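We use cookies to give you the best reading experience. By continuing to browse this site you accept our use of cookies. Accept | Settings

Print this article | E-mail this article

4. The open-day demonstration

4.1 Setting and audience

The assembly cell was shown to the public during the December open day at the Sernley site. The day was organised by the site's outreach office and was not planned as an experiment. We agreed to take part on condition that the cell would run the same task, with the same software, as in the laboratory trials reported in Section 3. Visitors came through in groups of up to 30, each group staying at the cell for one slot before moving on to the next stop. The first slot began at 10 a.m. and the last ended shortly before four in the afternoon.

Most visitors were families and secondary school pupils. A smaller number came from local repair and recycling firms, among them two technicians from Skurard, who had asked beforehand whether they could see the cell at close range. They were given a place at the side of the table during one of the afternoon slots and stayed for the discussion afterwards.

Two of the authors were present throughout. Bogdan Sandu ran the cell and held the stop button. Traian Mihăilă spoke to the visitors and kept the written log on which this section is based. No video of visitors was recorded, and no names were taken.

4.2 Task and layout

The task was the refitting of a used desktop computer from a set of parts laid out in advance. We chose it because visitors recognise the object, and because it brings together parts that differ a good deal in size, stiffness and tolerance to force. A memory module must be pressed home evenly along its length. A processor must be lowered flat and must not be pushed at all. A hard disk in its caddy is heavier than either.

Parts are presented in a tray with a holder for each item, so that the starting pose is known to within the play of the holder. The drive, the memory modules and the expansion card are held upright, while the processor lies flat in a recess. The tray stands beside the computer, which is laid on its side with the cover off. Motion planning is handled by Anadeck, the planner described in Section 2, and grasp poses are taken from the stored set without change.

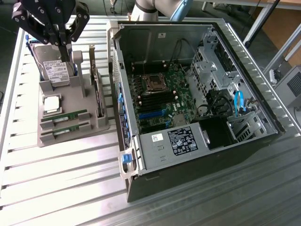

Fig. 4. Parts tray and opened desktop computer on the work table.

Each slot followed the same order. Traian Mihăilă gave a short introduction, the cell carried out a run, and the remaining minutes were left for questions. When a run stopped early, the operator reset the parts by hand and the talk continued. We did not hide stops from the audience, and the reason for each was given aloud as far as it was known at the time.

Speed was limited to 54 per cent of the value used in the laboratory. This was a requirement of the site safety officer, who also asked for a rope barrier and a second stop button on the visitors' side. The lower speed made the runs longer, and in two slots the question time had to be shortened.

4.3 Observations

The log gives three kinds of stop. The most common was a force limit reached while seating a memory module. In the laboratory this had been rare. We believe the difference comes from the floor, which at Sernley is a raised floor and moves slightly when a group walks past. Checking the table position between slots reduced the number of such stops but did not remove them.

The second kind was a failed grasp on the processor. The edge of the part stands only a little proud of its recess, and a small error in tray position is enough for the fingers to close above it. The third kind was a stop by the operator. One was made when a child leaned over the rope, and the others were made out of caution when a cable came near the path of the arm.

No part was damaged during the day. One holder worked loose and was tightened before the next slot.

Questions were noted in short form. Many visitors asked how the robot knew which part was which, and several were surprised to learn that the positions in the tray were given to it. Pupils most often asked about speed and strength. The Skurard technicians asked about screws, dust and bent pins, none of which the present task covers. They also said that in their own work the computers arrive in mixed lots and seldom with a full set of parts. We return to this in Section 6.

4.4 Limits

The open day was a single event in one room, and the figures from it should not be set beside the laboratory results as if the conditions were equal. Speed, lighting and floor were all different, and the operator was working in front of an audience. A second demonstration is planned with Pop, the project's training partner, using a heavier table and a tray that is bolted down. The force limits will be left as they are so that the effect of the mounting can be seen on its own.

Sign up for our newsletter to receive new articles by e-mail. You can unsubscribe at any time.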